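Ticket 69 – Mumberg Meal Delivery, Customer Support
Status: Resolved
Opened: 2020-01-05

The subscriber reported that the weekly box arrived with 11 meals in place of the 15 ordered. The Golestani lentil stew was absent from the packing slip.

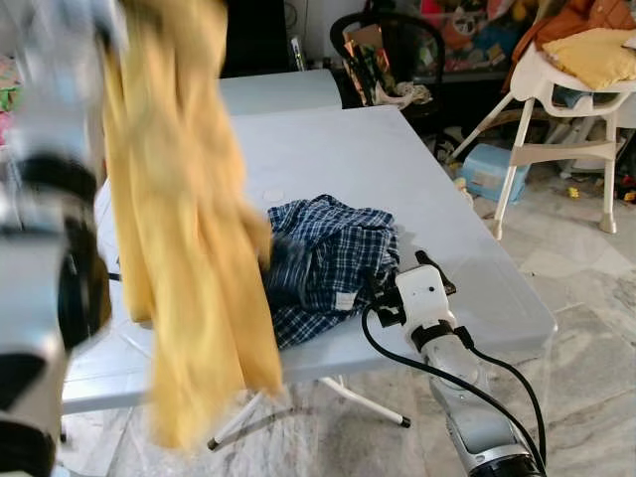

Siamak Mirzaei
Senior Support Representative

The order record was reviewed. A change of plan had been saved in the account after the weekly cutoff – the system applied it to the meal count but left the charge as it was. The four missing meals have been credited.

The Breltlow depot has been asked to hold late plan changes until the next billing cycle. Please allow six business days for the credit to appear.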